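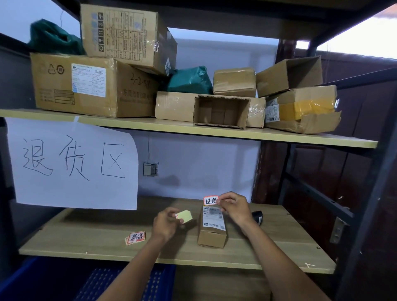 ## Returns and Stock Assistant, Drumside (part-time, permanent)

Tradow sells household spares and small fittings by post. We are looking for someone to take over the returns side of our stockroom at Drumside, and to help with general stock work when returns are quiet.

**Hours:** 24 a week, over four days, to be agreed with you. Starts between 8 and 10 in the morning are fine.
**Pay:** £12.90 an hour, paid monthly.
**Reports to:** Darius Ozoliņš, stock manager.
**Closing date:** 17th March

### The job

We send out over 2,000 parcels in an ordinary month. In October the figure was 2,057, and 103 parcels came back. Most are unopened or were ordered in the wrong size. A smaller number are damaged, incomplete, or have no paperwork inside at all, and those take up most of the time.

You will:

- book in each returned parcel on the day it arrives
- open it, check the contents against the order and note the condition
- decide whether the item goes back into stock, back to the supplier or to scrap
- pass the details to the accounts desk so that the refund can be made
- write to customers when something is missing or unclear
- keep the returns shelving in date order, with the oldest parcels dealt with first
- help with the stock count twice a year

We use Skutik for stock and orders. You don't need to have used it before. Training takes two or three mornings and there is a written guide, which you will be asked to keep up to date for the returns section.

A lot of what we sell looks alike. There are 485 lines in the Uibo range alone, and many of the hinges and brackets differ by a few millimetres. You will have a gauge and a reference board at the bench, but you do need to be patient with small parts.

### What we are looking for

You should be able to:

- read order notes and part numbers accurately
- write a short, polite email without help
- use a computer for simple data entry
- lift boxes of up to 15 kg, with a trolley for anything heavier
- work alone for part of the day

Experience in a stockroom, a shop, a post room or a library would be useful. We will also consider people who have done none of these. No qualifications are asked for.

A driving licence is not needed. The bus stop is four minutes' walk from the gate, and there is a covered bike rack and some parking in the yard.

### What we offer

- 28 days' holiday including bank holidays, adjusted for part-time hours
- workplace pension from the first month
- staff discount of 20 per cent
- work boots and a fleece
- a paid half-hour break

The stockroom is heated to 17 degrees in winter, but the area by the loading door is colder than that when deliveries are coming in. There is a kitchen upstairs, reached by a flight of stairs. If stairs would be a difficulty, tell us and we will set up a kettle and fridge on the ground floor.

The first three months are a trial period, with a meeting at the end of each month. Notice during that time is one week on either side.

### How to apply

Send a CV, or a letter of no more than one page telling us what work you have done and why the hours suit you. Either is fine and you don't need to send both. Mark it "Returns" and address it to Darius Ozoliņš, Tradow, Drumside. You can also hand it in at the front office between 9 and 4.

Please give the name of one person we can ask for a reference. We will not contact them before offering you the job.

Interviews last 40 minutes and include a short practical task in which you check a few items against an order sheet. We can pay local bus fares if you keep your ticket. Everyone who applies will get a reply, normally within two weeks of the closing date.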